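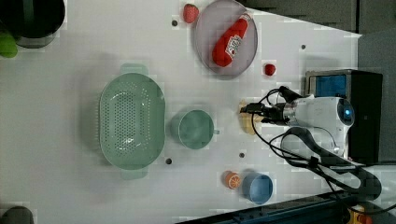 March, Sunday, 9:40 pm

Ramp again. I know, I know, I said I was done with the ramp. But the dog doesn't care what I said, and this morning she walked up to it, put one paw on it, looked at me like I'd offered her a bath, and went around the side to wait to be lifted. She's 70 pounds. My back has opinions.

So, where things stand, for me and for whoever opens this book after me. This is ramp number 4. The first one was too steep, the second was too heavy for anyone to get in and out of the car without swearing, and the third was fine except for the hinge, which pinched (me, not her, thank goodness). This one is 64 inches long, one piece, no hinge, and it fits in the back diagonally if you push the passenger seat forward first. Yes, that means nobody tall rides up front. We'll live.

What I did today:

- Pulled off the old carpet. It was the gray stuff from the Clestby store and it came up in one sheet, glue and all, so I'm not buying that glue again.
- Sanded the deck back to clean wood. Did it outside because last time I had dust in my coffee for a week.
- Put down two strips of the Tarnen rubber matting with a thin gap in the middle. I wanted to see if she'd mind the gap. She didn't seem to notice it at all, so that saves me buying a wider roll.
- Added a side rail on the left only. She drifts left! Always has. On walks she basically pushes you into hedges.

The rail is low, just enough that a foot bumps it before it goes over. I rounded the top edge by hand and it took forever, but I kept picturing her chin on it and couldn't leave it square.

Then the testing, if you can call it that. I laid the whole thing flat on the garage floor and walked her over it with cheese. No problem. Walked her back. No problem, more cheese. Put one end up on a paint can lid, hardly any height – still fine, though she gave it a sniff first. Then I got greedy and went straight up to the bumper, and that's when we got the bath face and the detour around the side. My own fault. I've told other people not to do exactly that. It's on page one of this notebook in capital letters, in my handwriting.

Went back down to the lid, did it a few more times, ended on a good one and quit. She slept on the matting afterward while I was trying to sweep, which I'm choosing to take as approval of the material.

Things I noticed while she was going over it:

The bottom end rattles. Only a little, but she flicked her ears at it every time. I think it's the rubber foot on the right, which sits a hair proud of the other one. Either shave it or put a softer pad under both. I've got some Farnon pads in the drawer, part 648, left over from the crate job. Try those before buying anything.

She also looks down at her feet on the join between floor and ramp. It's a tiny step, but her eyes aren't what they were and I bet it looks like more to her. A strip of light tape across the bottom edge might help. If it makes things worse, peel it off and we're out a bit of tape.

The handle slot is too narrow for gloves. Not her problem, but it'll be mine next winter, so I'll open it up while I've got the jigsaw out.

Not sure about the weight. I can carry it one-handed from the garage to the car, and that was the goal, but by the time I've got the leash in the other hand and the gate to deal with, it's awkward. A shoulder strap maybe? There's an old webbing one on the Ledesma tool bag that never gets used. Would need two screw eyes and somewhere for them to go where a paw can't find them.

Somebody in the house asked why I didn't just buy one. Fair question! The one I liked was more than I wanted to pay, the one I could afford bent in the middle when I leaned on it in the store, and by then I'd already bought the wood. Also I like being out here with her in the evening, radio on, her snoring under the bench.

Plan for the week: pads on, tape on, handle slot. Keep the ramp down at lid height for several days, cheese both directions, don't rush it. Then a brick. Then two bricks. Bumper only when she's trotting over the bricks without looking at me first.

Need to get: more cheese, sandpaper for the slot, a lid for the contact cement, which has gone missing. If you've borrowed it, please put it back on the shelf by the door.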